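The House on Jirnatgate
By Toivo Laitinen
October

Print this story | E-mail this story

1. The Key

The theater had been closed for two winters when Euan Kerr got the key. It was a small house with 698 seats, though the old posters promised 800. The man from Hirvonen, the company that owned the building, gave him the key in the street and did not want to come inside.

"The heating is off," he said. "The rest you will see."

Euan went in by the stage door. He had acted here once, when he was nineteen, in a play called Bernen. He had five lines and forgot one of them. He still knew which one it was. He stood on the stage and said it now, quite loudly, to the dark seats.

The line was: "Your brother is at the gate, madam, and he is not alone."

It sounded better than it would have sounded then. He was sorry that the actress who had waited for it could not hear. She had looked at him for a long time that night, and then she had answered as if he had spoken – and the play went on.

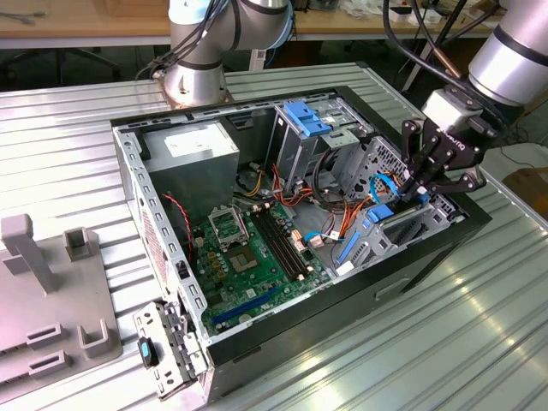

2. The Company

By the end of the month they were rehearsing. The company was called Fledia, after a river in the first play they did together, and it had more debts than actors. They wore coats on stage. The director drank tea from the lid of her flask and stopped them at every page.

"You are listening too early," she told Euan. "You know what he will say, so your face is ready. Please, do not be ready."

He tried. In the evening he walked home along the canal and practiced not being ready. A woman with a dog asked him for the time, and he was so surprised that he gave her the wrong hour. He thought that this was perhaps what the director wanted, and he was pleased with himself as far as the bridge.

The next morning he told the others about it. They laughed, and then they argued. The youngest actor believed that real surprise was impossible after the tenth rehearsal. The old prompter believed that it only began there.

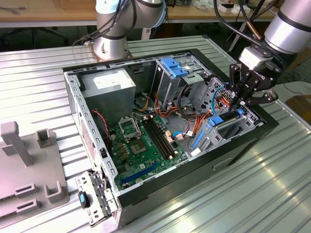 Marta said that they were both wrong, and that surprise belonged to the audience, who had paid for it. "We only carry it to them," she said, "like a tray."

The director did not take a side. She asked for the second act from the beginning. Euan went to his place behind the curtain, where the floor still had the same loose board, and put his foot on it. It made its small noise. On the other side Marta began to speak, and he waited for his cue and tried not to know it.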